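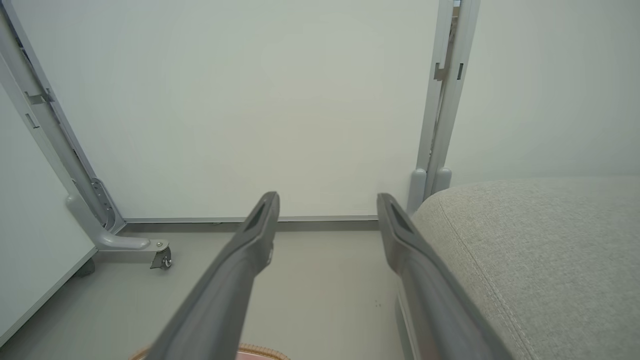 The bus to Kitorholm leaves at ten past six in the morning, and by the time it clears the last gas station most of the Andia bullpen is asleep. Begoñe Ortuño is not. She drives the team bus, she keeps the coffee up front, and she has listened to more talk about the league's new pay agreement than anybody else alive, through eleven innings of rain delay and one long night with a bad alternator.

"They'd come sit on the step and explain it to me," she told me, somewhere past the grain elevators. "Every one of them explained it different."

I rode along for two trips in April, partly because I love small-league baseball and will take any excuse to be near it, and partly because I wanted to understand what had been signed over the winter. The league has eight clubs, strung along 700 miles of two-lane road, and until this year its players worked on one-page contracts that could be torn up with a phone call. Now there is a proper agreement, 48 pages long with the appendix, and everyone from the batboys' parents to the man who sells the programs has an opinion about it.

Let me start with the money, as everyone else does. The minimum is now $2,985 a month during the season. Nobody is buying a boat with that. But Chibuzor Igwe, the Andia catcher and the man who sat across the table from the owners for most of the winter, remembers signing his first contract for so little that he kept a second job stacking tires until the day before the opener, and then went back to stacking tires on the morning after the last game. He is thirty-four, which in this league makes him a grandfather, and he has the knees to go with it.

"I wanted spring training paid," he said. "If I got one thing, I wanted that. You'd show up in shape, you'd work three weeks, you'd eat peanut butter, and then half the guys got sent home with a handshake."

He got it. Players are now paid at half the minimum through camp, and a man who is released in the last week of it gets his fare home. It's a small clause, tucked away on a page most fans will never read, and I heard more about it on that bus than I heard about the salaries.

The part that fans will notice is the roster rule. Each club carries 24 players, up from 22, and at least four of them have to be in their first or second season. The owners asked for that one. Young players cost less and, as one general manager put it to me over a plate of ribs, they sell more tickets to their own aunts. The veterans were not happy, and you can see why, if you picture yourself as a thirty-one-year-old left fielder with a decent bat and a slow first step. There was a stretch in January when it looked like that single line might sink the whole business.

What saved it was a trade, of the kind that gets made at kitchen tables. The veterans accepted the young-player spots, and in return any man with five full seasons can turn down a trade once a year. Once only, and he has to do it within two days. It has been used already. A reliever in Praduleck, whose wife was due in May, was dealt to the far end of the league on a rainy afternoon, and he said no, thank you, and pitched the eighth inning that same night to a crowd that stood up for him when the gate opened.

I should say something about Praduleck, because I've been unfair to it in print before. It's a hard-luck sort of club. The outfield fence leans, and the visitors' showers run cold after the sixth man. But Salamatu Ogundipe, who took over as general manager there two seasons ago, has done the arithmetic on the new deal more carefully than anyone I met, and she walked me through it in her office above the ticket windows, with the radio going and the door propped open with a bucket of batting-practice balls.
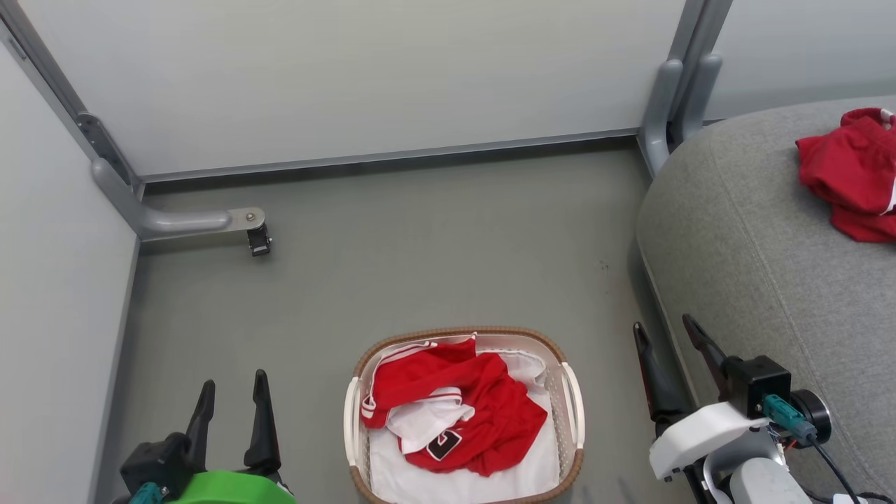 Her worry is the middle of the summer. The clubs will now share a slice of their gate money, twelve cents on the dollar, and the pot gets split evenly at the end of June and again when the season closes. For a place like Ekpo, where they fill the park on a warm night and have people sitting on the grass bank besides, that means writing a check. For Praduleck it means getting one. But payroll goes out every two weeks, and the June check comes a full six weeks after the first big bills.

"I'm grateful for it," she said. "I'd be more grateful in May." She has sold the naming rights to the scoreboard to cover the gap, and she was thinking, the day I visited, about the dugout roofs.

In Ekpo, you'll hear the other side, and I don't think it's a greedy one. Chidubem Onuoha's family has had the club since his grandfather laid out the diamond on an old fairground, and he spent a good deal of his own money on lights and a decent grandstand while other owners were letting theirs rust. He voted for the agreement. He says he'd vote for it again, though he took his time in saying so, and he would like it written down somewhere that a club receiving shared money has to spend it on the ballpark or the players. The final text says only that clubs are "encouraged" to. He read me that word three times, with a little more salt on it each time.

There are changes to the game on the field too, and I know some of you have waited patiently through all this talk of checks. The playoffs go from two teams to four. The third and fourth clubs meet the top two in short series, best of three, with every game at the higher club's park, so finishing first finally counts for something beyond a banner. The designated hitter stays. Doubleheaders stay at seven innings, which I grumbled about for years and have now made my peace with - my back, like Igwe's knees, has its own views.

And there's a day off. One guaranteed day in every ten, with no bus on it. Chinyere Garba, the Kitorholm trainer, fought for that harder than some of the players did. She keeps a notebook of sore hamstrings going back six summers, and she'd noticed that the worst pages always came after the long swing north, when the clubs played thirteen straight and slept sitting up. She photocopied those pages and handed them around the room. I asked whether that was what turned the owners, and she laughed and said it might have been the handwriting.

The agreement runs for four seasons, and either side can reopen the pay section after two. Igwe expects they will. He doesn't expect to be catching by then, and he's been bringing a young backup named in none of the preseason guides to sit next to him on the bus with the 48 pages open between them, going over it clause by clause, the way he'd go over hitters.

Kitorholm won that first game, 5 to 3, on a ball that got past the shortstop in the seventh. The Andia players dragged their bags out to the parking lot a little after eleven. Begoñe had the engine warm and the lights down, and there was a sack of ham sandwiches on the front seat, which the agreement now requires on any trip over three hours. She'd been making them for years. The only difference, she told me, pulling out onto the county road, is that somebody pays her back for the ham.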